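Follum Shared Workshop
Equipment Group, August minutes

Present: Ebenezer Aryee (chair), P. Drindale, the two Suvarnas, and M. from accounts until the coffee ran out.

1. Last minutes
Agreed, after "loaned" was changed to "lent" at the request of the elder Suvarna.

2. Zelleck board-writing service
Ebenezer reported on the Zelleck offer. For 470 a month we would get the arm, the software and a support line. Setup is a further 200, once. Drindale asked what 647 bought, as that figure was also on the quote. It is the monthly price with the second arm. Drindale asked what we would do with a second arm. Left open.

The brochure says the service will "bring any whiteboard to life." The group would settle for legible. Our main use would be the daily bench list, which is at present written by whoever gets in first and read by those who can manage the handwriting.

Questions to go back to Zelleck:
Does the monthly price cover markers, or are those ours?
Is the padding at the grip a stock part, and what does a spare cost?
Who cleans the board? The quote has a line for "surface care" with no price next to it.
Can we cancel inside 8 weeks? The contract says yes on one page and something longer on another.

The younger Suvarna is in favor. The elder Suvarna is in favor of a trial, provided it is called a trial in writing. M. would like it noted that a marker held by a person costs less.

Action: Ebenezer to write to Zelleck and copy everyone, including those who say they don't read email.

3. Band saw
Still making the noise. Drindale has listened to it again.

4. Any other business
The sign-out sheet has a new column. Please use the old ones first.

Closed at 4:40. Next meeting when Zelleck replies.

Pictures for item 2 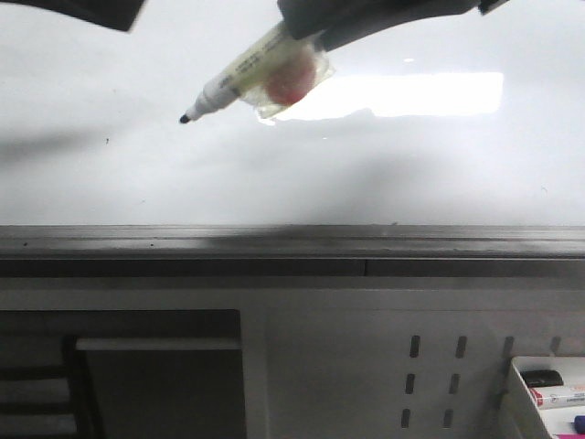
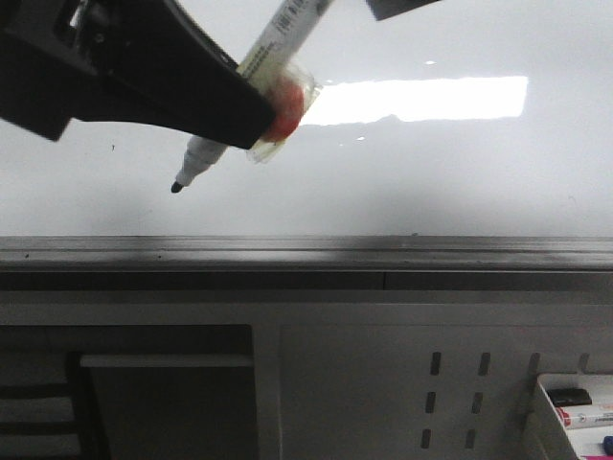
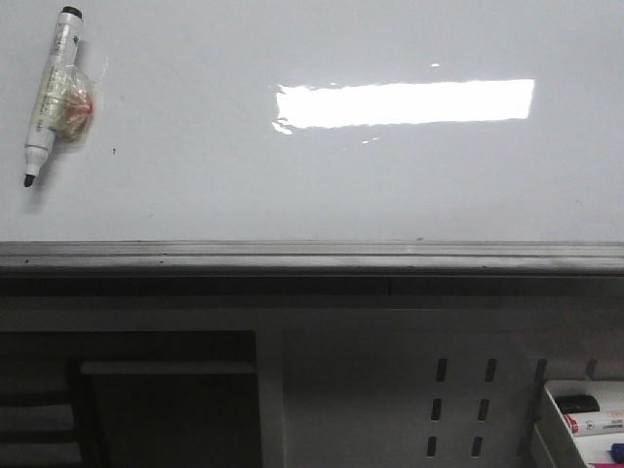
Reading time: 2 min

Board still blank in all three. Corrections to Ebenezer before the next meeting, please, and not during it.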